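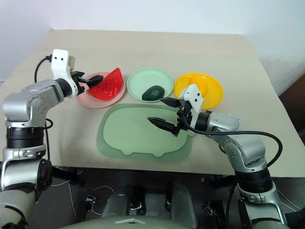

Does it matter which plate a piece of play food goes on? For sorting by color it does, and most of this section is me working out how much.

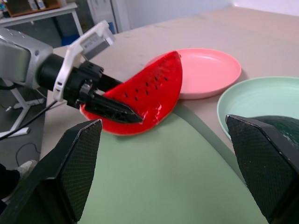
Wahyudi Pattinasarany

3.2 The food set

I picked three foods for the set: a watermelon slice, an avocado and a mango. The plates are pink, mint green and yellow, and they go in a row in that order, left to right, with the pale green board in front. I tried the Halach set first (62 pieces, lovely little peas!) but the small ones rolled everywhere and I gave up on it by December.

The watermelon is my favorite and also the troublemaker. It's a wedge, so it can stand on its rind or lie on its side, and the two look like quite different foods from above — my colleague Algirdas Juška wanted them logged as separate items. I said no, and I still think so.

Print this page | E-mail this page 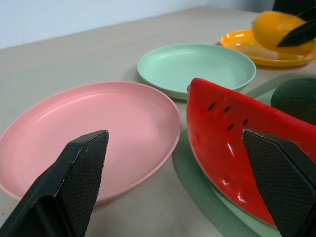 The other thing we argued over was matching. Yellow mango, yellow plate, fine. But red on pink is only a near match, and the avocado is so much darker than the mint plate that calling both of them "green" feels generous. In our Kang survey we asked 300 parents to pair the foods with the plates, and nearly all of them made the same pairs I did, so I kept them (with some relief, I'll admit).

The layout in Figure 4 has all three plates clear and the foods on the board. I like it best for explaining the task to people, and it's the one I'd use if you want to set this up at home.

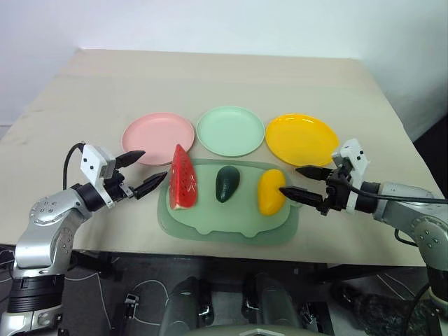
Figure 4. Watermelon, avocado and mango on the board, with the pink, mint and yellow plates behind.

Spacing turned out to matter less than I feared. I leave a small gap between plates and don't measure it.

E-mail the author | Print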